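Cada cosa en su sitio: cómo ordenar una mesa revuelta

¿Te ha pasado alguna vez que te sientas a dibujar y no te cabe ni la hoja, de tantas cosas que hay encima de la mesa? A mí me pasaba casi todas las tardes, y mi abuelo Baltasar, que tenía muchísima paciencia (y una mesa enorme), me enseñó a mirar antes de tocar. Se trata de quedarse quieto un momentito y preguntarse qué cosas se parecen entre sí. Los rotuladores sirven para escribir, los platos para comer y los vasos para beber, así que ya tenemos tres familias sin haber movido un dedo.

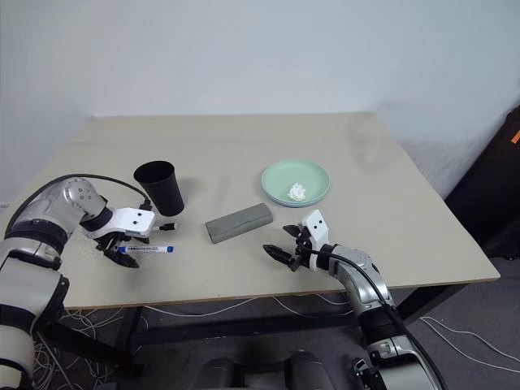
Lo más fácil es empezar por los rotuladores. Comprueba que tengan bien puesto el tapón - ¡aprieta hasta que haga clic! - y mételos de pie en un vaso que ya no uses para beber. Si el vaso es más ancho por arriba que por abajo, mejor todavía, porque entran sin pelearse. Mi prima tiene 16 en el suyo y ya no le cabe ni uno más.

Luego vienen los platos, que son muy amigos de apilarse. El plato verde puede ir encima del azul, por ejemplo, siempre que sean de un tamaño parecido, y así dos platos ocupan el sitio de uno. Antes de apilarlos, mira si ha quedado algo dentro.
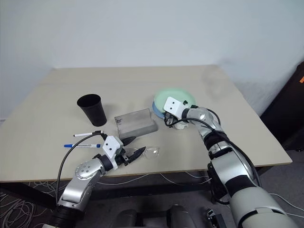 Quedan las cosas sueltas, las que no tienen familia: unas gafas, una cajita, una esponja. A las gafas les gusta descansar con los cristales hacia arriba, para que no se rayen, y lejos del borde. Para lo demás, busca una caja pequeña y ponle una etiqueta con tu letra, aunque te salga un poco torcida. Mañana, cuando vuelvas a sentarte a dibujar, empieza por sacar solo un rotulador, el del color que más te apetezca.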